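Home | About | News | Products | Careers | Contact

FOR RELEASE: March 9, 2020

Skarix Expands Basket and Tray Finish Line With Low-Odor Water-Based Sealer

Skarix, a maker of coatings for natural fiber goods, today announced the release of Wadex, a clear water-based sealer for woven wicker, willow, rattan and seagrass. The product is intended for makers and importers of baskets, trays, liners and small furniture, and for shops that refinish used pieces. It replaces the solvent-based sealer that the company has sold to the trade until now.

Wadex is supplied ready to use and can be applied by dip, spray or brush. It dries to a matte film that bends with the strand. The company developed it for woven goods used on kitchen counters and tables, where older finishes have tended to crack at the rim, yellow near windows and hold an odor in closed storage.

"The rim is where a basket finish fails first," said Venla Väisänen, technical director at Skarix. "A braided border moves every time the basket is picked up. A hard film on a moving strand will break, and once it breaks, water gets under it and the strand turns gray. We set the hardness of this coating lower than is usual for wood and then worked on wear from there."

Film and Flexibility

Strands coated with Wadex were bent around a steel rod and inspected under magnification for breaks in the film. The test was run on willow, split rattan and seagrass, at room temperature and again after storage in a cold cabinet. Coated strands went through 200 bend cycles. The pass mark was set at no visible break on the outer face of the strand. Willow and split rattan passed in both conditions. Seagrass passed at room temperature and showed fine surface lines after cold storage, and the data sheet advises users to bring seagrass goods to room temperature before they are packed or stacked.

The film is clear and has no added color. On light willow the change in shade is slight. On unpeeled or smoked willow the coating deepens the color, as any clear finish does, and a test piece is advised before a full batch is run. Goods that have been stained should be left to dry fully before sealing. Oil-based stains need a longer wait than water-based stains, and the times for both are printed on the container label.

Wadex is not sold as a food contact coating. Baskets sealed with it are meant to hold wrapped, bottled or boxed goods, or to be used with a cloth or paper liner when bread, rolls or fruit are served from them. The same limit applied to the earlier sealer, and the wording on the label has been made larger.
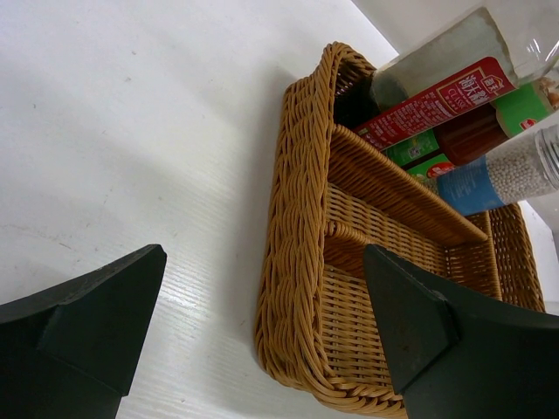
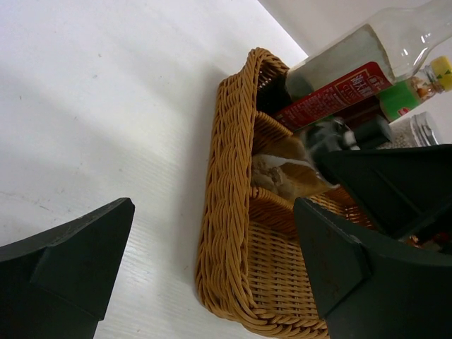 Woven wicker on a white tabletop. The Wadex range covers natural fiber goods for kitchen and table use.

Application

For dip work, the piece is lowered into the tank, turned once and lifted out to drain over a rack. Dense weaves hold liquid at the crossings, and a short burst of low-pressure air is advised on partitions, double walls and handle wraps. Pieces should drain with the base tilted so that sealer does not collect at the foot of the side stakes. Where liquid does collect, it dries cloudy and has to be brushed out with warm water before it sets.

For spray work, two light coats are advised over one heavy coat. The first coat is touch dry in 15 minutes in a ventilated room at normal shop humidity. The second coat can follow as soon as the first no longer marks under a fingertip. Full hardness is reached after six days, and goods should not be shrink-wrapped before then. Cartons with vent holes may be used earlier if the goods are separated by paper.

Brush work is practical for repairs and small runs. A soft synthetic brush is advised. Natural bristle swells in the product and leaves marks on fine weave. Tools and tanks are cleaned with water and mild soap while the sealer is still wet. Dried sealer can be removed from metal with the cleaner sold for the purpose, but the cleaner should not be used on finished goods.

"We had one tank for sealer and one for rinse, and the rinse was a solvent," said Jovita Cárdenas, production manager at Zanance, a basket importer and finisher that ran Wadex on its finishing line during the trial period. "With the water-based product we changed the rinse and the drying layout. The drying room had to be run drier than before. That took some adjustment, mostly in the fan settings. Reject levels on divided baskets came down once we put an air nozzle over the drain rack."

Zanance used the sealer on divided bottle baskets, bread baskets, shelf trays and lidded hampers. The company reported that lidded goods gave the most useful results, because odor from the old finish had been a regular cause of returns in that group. Lids and bodies are now dried apart and joined at packing.

Storage and Handling

The product should be stored between normal cellar and room temperatures and must be kept from freezing. Sealer that has frozen will separate and cannot be brought back by stirring. Unopened containers keep until the date stamped on the lid. Opened containers should be strained before reuse, as dried skin from the neck of the container will lodge in the weave and show as white specks on dark goods.

Dip tanks should be covered at the end of each shift. Water lost to the air thickens the sealer and slows draining. The tank may be brought back to working thickness with clean tap water, added slowly and stirred by hand or with a low-speed paddle. High-speed mixing adds foam, and foam dries as small rings on flat strands. Where foam does form, the tank should be left covered overnight before work goes on.

A flow cup and a simple chart for checking thickness are included with tank-size orders. The chart gives one range for round willow and another for flat material. Split rattan falls between the two, and users are asked to start at the lower end.

Repair of Finished Goods

Worn goods can be recoated without stripping if the old film is Wadex and is still sound. The piece is washed with mild soap, dried away from direct heat and given a single light coat. Loose ends in the border should be tucked or trimmed before coating. Sealer is not a glue and will not hold a broken stake in place.

Goods finished with shellac, lacquer or oil should be tested first in a hidden spot, such as the underside of the base. Wax must be removed. Shops that cannot tell which finish is on a piece may send a cut strand to the Skarix laboratory, where it will be checked at no charge for trade account holders.

"Most of the questions we get from repair shops are about old wax," said Wumpini Bawa, who leads customer support at Skarix. "Water beads on it and so does the sealer. A drop of water on the base will show this before any work is done. The support sheet now starts with that step."

Availability

Wadex is available now to trade accounts in the United States in small cans, pails and tank-size drums. A satin version is in testing and is planned for July. The solvent-based sealer will be supplied while stock lasts, and orders for it will be filled in the order received. The two products must not be mixed, and tanks that have held the older sealer need to be emptied, cleaned and fully dried before they are filled with Wadex.

Distribution to craft suppliers and basket schools will be handled by Zakaria, a wholesaler of weaving materials. "Our customers buy by the pail or smaller," said Esi Zakaria, owner of the company. "They work in home studios and shared classrooms, often with the windows shut in winter, and they have been asking for a low-odor finish in that size."

Data sheets, safety sheets and the bend test report can be requested from Skarix customer support. Test strands in willow, split rattan and seagrass, coated and uncoated, are sent with the report - requests should state which material is in use. Trade users who want to run a dip trial on their own goods can arrange one through the same office.

About Skarix

Skarix makes clear and tinted coatings for wicker, cane, rush and other natural fibers. Its customers include basket makers, furniture repair shops, importers and craft suppliers. The company runs its own test laboratory and offers training in dip and spray finishing.

Media contact: Ekua Akpalu, Communications, Skarix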